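Residents > Newsletter > Building Services

Last updated: December

Hot water balancing at Clorau and Tasent

Work on the hot water return loops has reached the Tasent block. The contractor, Hirkilov, has fitted new balancing valves on 138 of the 209 risers in the two buildings. Clorau is complete except for 4 risers behind locked storage units.

The old valves had been left fully open. Most of the return flow took the shortest path through the lower floors, and the top floors waited for hot water at the kitchen tap. Each new valve is set by return temperature and closes gradually as the loop warms up. Settings are recorded on a tag at the valve – please do not adjust them.

Water to each riser will be shut off from 9 a.m. on the day listed on your floor notice. When supply is restored, open the cold side of the kitchen tap first, then the hot side, and let each run until the air has cleared. 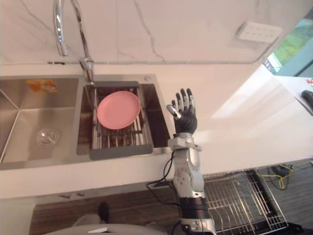

Aerators tend to collect scale after a shutdown. If flow stays weak, unscrew the aerator, rinse it and refit it hand tight. Weak flow on the hot side only – with a clean aerator – should be reported to the Kļaviņa service desk under job code 681. Include the floor and riser number. The desk closes at noon on Thursday.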